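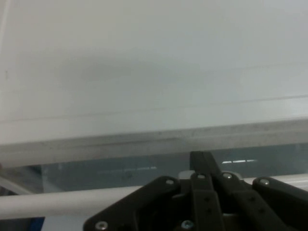
A smooth white panel with a thin groove across it.

Open day at Ziltent, Irnport

Every September the Ziltent company opens its doors in Irnport, and this year I finally got a place. Ziltent makes glazes and enamels for kitchen goods. I teach pottery in the evenings and I have bought their powders for a long time, so I wanted to see where they come from.

The train from the city takes 40 minutes. From the station you walk along the canal and then turn left at the paint shop. The signs were good, but the last one was placed behind a parked truck, and I walked past it two times. At the gate I received a paper badge, a pair of safety glasses and a small map of the building. There were 39 visitors on the list for the morning, and we were divided into three groups. My group was led by Graça Tavares, who has worked with colors in the company since she finished school.

The raw material hall

We began in the hall where the sacks arrive. It is colder than I expected and it smells a little like a wet cellar. Ms. Tavares explained that a glaze is mostly glass, and that the difficult part is to make this glass stay on the clay when both become smaller in the kiln. If the glaze shrinks more than the clay, you get small cracks. I knew this from my own bad pots, but I never heard it explained so simply.

The mills were not running during our visit, which I regret. We could look inside one of them. The balls are ceramic, because steel would leave iron in the powder and make the white glaze gray. 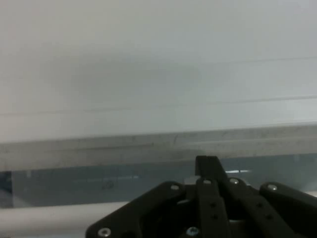

After the hall we went upstairs for the talk by Sota Sakai about the color green. This was for me the best part of the day. He told us that customers order "the same green" every year, but the copper oxide is never exactly the same, so the recipe must move a little with every delivery. He keeps fired tiles in drawers, one for each batch, with the older ones at the back. A man in our group asked what is the temperature for the food glazes. Mr. Sakai said it depends on the clay body, but his decoration colors go on later and are fired at 800 degrees.

He also passed around two cups and asked which one was food safe. Most of us chose wrong. You cannot know it with your eyes - you need the acid test, where the cup is filled with weak vinegar and the liquid is examined afterward.

Lunch was in the canteen, soup and bread, free for visitors. I sat with Custódio Patrício, who restores old stove doors, and we talked so long about chipped enamel that we almost missed the afternoon group.
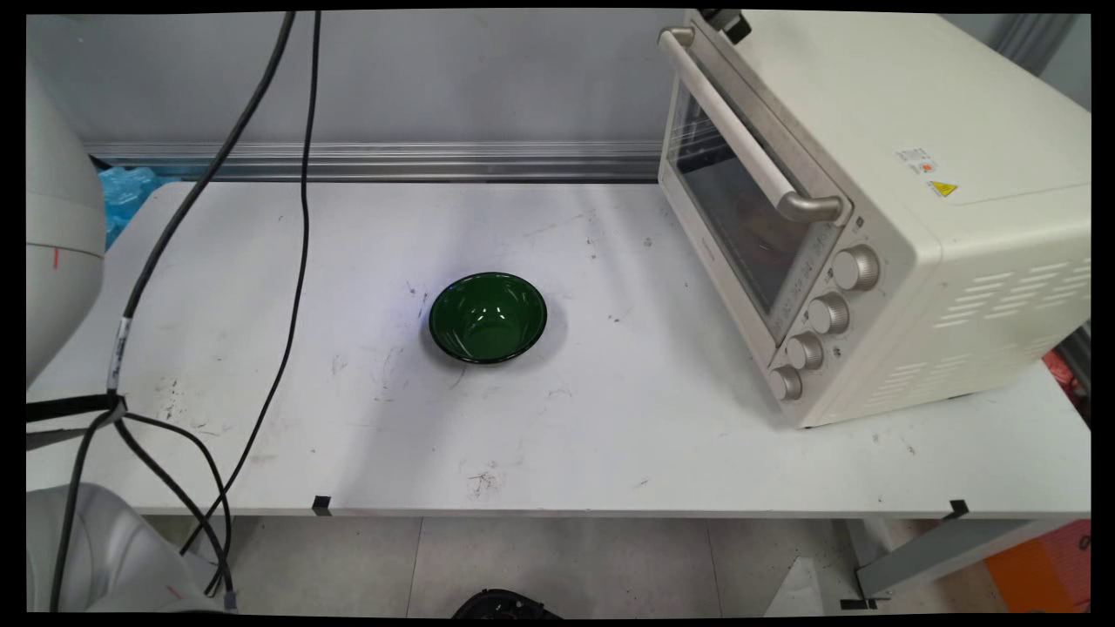
Practical notes for next year

Write to Ziltent early. The places are free, but they finish quickly.

Wear closed shoes. One lady in sandals had to wait downstairs during the kiln visit.

The factory shop is open until three and takes only cards. I bought a sample set called Floleo, with 30 small bags of color, and it was heavy to carry back to the station.

The kiln tour is offered only in the afternoon. If you must choose, I would take the morning, for the talk of Mr. Sakai.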